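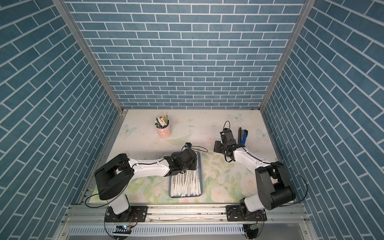 Why would you bother teaching it forty times when you could just write the path down once? That was the first comment under my last post, from a reader who left no name, and I have been chewing on it happily ever since.

Short answer: because the path is different every time! If the tray always sat on the same spot and every stick lay exactly where the last one did, I could type in some positions and go make coffee. But I push the tray a little, I turn it, I put the stapler somewhere silly, and the typed-in positions are worthless. What I want is a policy that looks at the camera pictures and works out where to go, and for that it needs to see somebody do the job from a lot of different starting points.

So that is how I spent the holidays. The project is called Tristelero (I needed a folder name, and it stuck), and the first task is picking one of the white wrapped sticks out of the tray. The left arm does the picking. The right arm mostly waits for now, but I record it too, and its turn is coming.

Forty episodes makes one batch. I have 4 batches recorded and one of them is bad, which I'll get to.

My routine, for anyone building something similar:

Set the table. Tray in a new position, cup and stapler moved as well. I used to move only the tray, and the first policy I trained had clearly learned to steer by the stapler. Move the stapler and the gripper went with it. I laughed out loud, then I threw the batch out of the training set.

Bring both arms to the start pose and wait a second before recording. Early on I hit the key while the arms were still settling, and the policy copied my little wobble faithfully at the start of every run. It looked nervous.

Do the pick at one steady speed. This is so much harder than it sounds. By the end of an evening I get quick and sloppy, and you can see it in the joint plots. I stop at one batch per sitting now.

Keep the honest mistakes. If the jaws miss a stick and I back up and try again, that stays in, provided I did recover. If I drop something off the table or bump the tray halfway across, I delete it. I went back and forth on this one and I'm still not certain where the line should be.

Label it right away. One line of text: which arm, which object, did it work. I tried doing all the labels the next morning and couldn't remember half of them.

The sticks turned out to be a lovely thing to practice on, by the way. They are thin and white and packed side by side, so the gripper has to commit to one of them, and from the fixed camera a neighboring stick looks almost the same. The small cameras on the grippers help enormously there. I ran training with and without the wrist view on the same batch, and without it the arm hovers over the tray like it's choosing a chocolate.

Somebody else asked about the blue brick wallpaper and the flowered mat. I like them! They also give me a background with plenty of pattern in it, and the walls keep the rest of my messy room out of the pictures. Next I want to record a batch on a different mat, butterflies gone, and see how badly the current policy takes it. My guess is badly.

Now the bad batch. I had the image scaling wrong in one script, so the pixel values were divided by 255 twice, and the policy was learning from pictures that were practically black. Training loss went down anyway! It had learned the average motion and played it back with great confidence, straight into the tabletop. The recordings themselves are fine, so I only have to convert them again, but it cost me two evenings of blaming the gripper.

Still to do:

- convert the bad batch and retrain on everything
- tidy the cables over the left arm
- start the handover task, left arm to right arm
- write up the label format, as two of you have asked for it

The handover is the one I can't wait for. Two arms, two grippers, one skinny stick between them - I'm hoping to have something worth showing by April.

Posted 1 January 2020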